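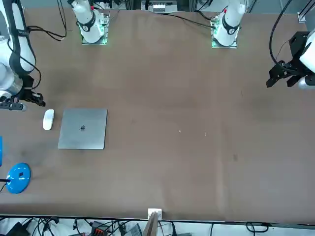 桌子中间那块地方

我要替一张空桌子说几句好话。

准确地说,是替桌子中间那一大块什么都不放的地方。棕色的桌面,擦痕看得见,有几处旧污渍,鼠标和一块银色的扁平设备待在左边,蓝色的灯座再往边上靠,黑色的电线从左边出了画面。剩下的就是桌面本身。我第一次认真看这样一张桌子的时候,心里想的是:真舒服啊!然后才想到,我自己那张桌子已经好几年没露出过中间了。

我从前是堆派。书、杯子、没拆的信、拆了一半的信、三副耳机、一盒不知道配什么的螺丝,全在手边,而且我很为这个骄傲,觉得这叫生活的密度。在 Guro 租房子的那几年,桌子小,堆得更高,吃饭的时候用手肘往前一推,推出一个盘子大的空地,吃完再让东西慢慢塌回来。那时有朋友劝我收拾,我总说我找得到。找得到倒是真的,可每次找之前都要挪三样东西,挪完忘了自己要找什么,这也是真的。

后来搬到 Brullton,新桌子是在一家叫 Kragh 的旧货铺里淘的,815 块钱,搬上楼时磕掉了一个角。我心疼了一个晚上,第二天就想通了,这桌子反正是要用的。搬家那阵子箱子没拆完,桌上只有一台电脑和一盏灯,我就这么用了两个礼拜,用着用着舍不得往上放东西了!箱子里那些从前“离不开”的玩意儿,一样也没想起来过。

所以我的主张很简单:东西靠边,中间留给手。

请注意我说的是靠边,没说扔掉。现在讲收纳的文章多半要你扔,扔完还要你买,买透明盒子、买分隔板、买一种只能放回形针的小抽屉。Calia 有一套桌面收纳组合,标价 2310,我在店里摸了半天,做工确实漂亮,可是它摆上去就占掉半张桌子。为了腾地方先交出去半块地方,这笔账我怎么也算不过来。桌子的边缘是现成的收纳,不用花一分钱。灯放边上,光照样能照到中间;鼠标归到一侧,伸手就是;平板类的东西扣着放,屏幕不亮,人也不会老惦记着去看。

笔记本电脑更应该这样。不用的时候合上,推到最边上去。

我知道很多人不合电脑,我以前也不合。开着盖子的屏幕像一个张着嘴等你说话的人,你坐下来本来要写封信,看它一眼,信就写不成了。合上以后它就是一块板子,老老实实待在那里,你可以在旁边摊开地图,摊开布料,摊开一整副拼图。(拼图是我最推荐的,尤其是十二月,外面冷,一张空桌子能让人从下午坐到睡觉。)

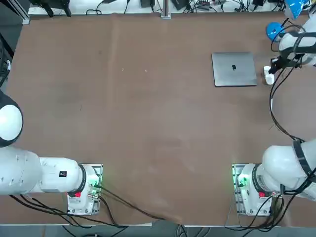
合上的笔记本电脑靠在桌子右侧,中间的桌面空着。

再说说桌面的那层东西。我喜欢有覆盖层的桌子,哪怕铺得不那么平,靠边的地方有点皱。完美的桌面让人紧张,杯子要垫杯垫,剪刀要垫切割板,写字还怕印子透下去。棕色的、哑光的、已经有擦痕的桌面就没有这个问题,你再添一道,它也认不出来。我对旧桌面的感情基本上就是这样来的:它先把最难过的第一道划痕替你受了。几点浅色的小碎屑落在上面也没关系,想起来的时候用手掌一抹,落到手心里,顺手倒掉,整个过程比找抹布还快。

电线是另一回事,我承认这是我这套办法里最弱的一环。线总是黑的,总是比需要的长,总要在最显眼的地方打个弯。我试过扎带,试过线槽,试过把插座粘在桌板底下,粘了 4 次,掉了 4 次。现在我只守一条:线可以难看,不可以横穿中间。它从哪边来,就沿着哪边走,垂下去也好,绕个圈也好,随它去。守住这一条之后,我对电线的怨气少了一大半,甚至觉得一束黑线斜斜地从桌角拖过去,也有点劳动的样子,看着踏实。

反对的意见我听过不少。最常见的一种是说,空桌子是给不干活的人看的,真正忙的人桌上必然是乱的。我不同意,而且很乐意为这个吵一架。忙的人更需要空地,厨师的案板在切下一样菜之前是要清的,裁缝裁布之前也要把台面让出来。乱可以发生,应该发生,我每天下午三点钟的桌子照样一塌糊涂,胶水没盖盖子,纸片粘在袖口上。可它是从空的状态乱起来的,晚上还能回到空的状态。这中间的一来一回,我越来越觉得是一天里很快活的一件事。

另一种意见比较难回答:桌子小,没有边可以靠。这个我在 Guro 体会过,不敢说风凉话。我能想到的办法是只留一边,比如左边,把非放不可的全压到左边去,让右边干净到底。桌子再窄,右手活动的那一块总还腾得出来。还有一个办法是把灯请下桌,换成夹在架子上的,一下子多出碗口大的一块,对小桌子来说已经很阔气了。我后来给家里的旧书桌也照这样改过一次,夹灯和一条加长线,一共花了 400,多出来的地方刚好放下一本摊开的字典。

也有人问,那喜欢的小摆设怎么办。放啊!放一个。靠着边,立在电脑旁边,白的蓝的都行,抬眼看得见就好。放一个的时候你会看它,放了一排你就只会给它们掸灰。我现在桌上留的是一只缺了耳朵的陶瓷兔子,从堆派时代一直跟我到今天,从前它埋在信封后面,我有大半年以为它丢了。

要是你今晚想试,别从抽屉开始,也别去买盒子。先把两只胳膊平放在桌上,往两边一推,推到碰着东西为止,再多推一寸。电脑合上,灯挪过去。然后坐一会儿,什么也先别拿上来,看看那块木头色、灰色或者棕色的地方,想想明天早上第一样要放在上面的是什么。我明天要放的是一张很大的白纸,已经裁好了,卷在门后面。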